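Holeck amplía el comedor municipal y abrirá también los sábados

8 de diciembre de 2022

El comedor municipal de Holeck abrirá los sábados a partir de la segunda quincena de diciembre, según informó ayer el área de Servicios Sociales del ayuntamiento. Hasta ahora el servicio funcionaba solo de lunes a viernes, en un único turno de mediodía.

Con el cambio habrá dos turnos - el primero a la una y el segundo a las dos y cuarto - y el menú completo costará tres euros. Los mayores de 65 años y los menores empadronados en el municipio seguirán comiendo gratis. Para el resto de usuarios basta con presentar el documento de identidad en la entrada.

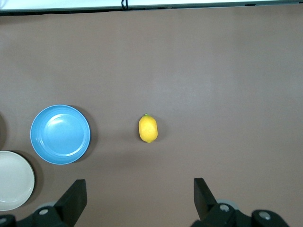
Un plato azul claro sobre una mesa.

La cocina seguirá a cargo de la empresa Pesonen, que ganó el concurso el año pasado y tiene contrato por dos años más. La firma incorporará a nueve personas para cubrir el fin de semana, entre cocina, sala y limpieza. Las ofertas se publicarán en la oficina de empleo de la calle Okance.

El ayuntamiento ha reservado además una partida para el reparto a domicilio en el barrio de Wonby, donde la línea de autobús no circula los sábados. Las solicitudes de reparto pueden presentarse hasta el día 15, en el registro municipal o por teléfono, en horario de mañana.

La asociación de vecinos de Wonby valoró la medida, aunque recordó que sigue pendiente la reforma de los accesos al edificio. La rampa de la puerta lateral - prometida en la primavera pasada - no tiene todavía fecha de obra. El asunto se tratará en el próximo pleno.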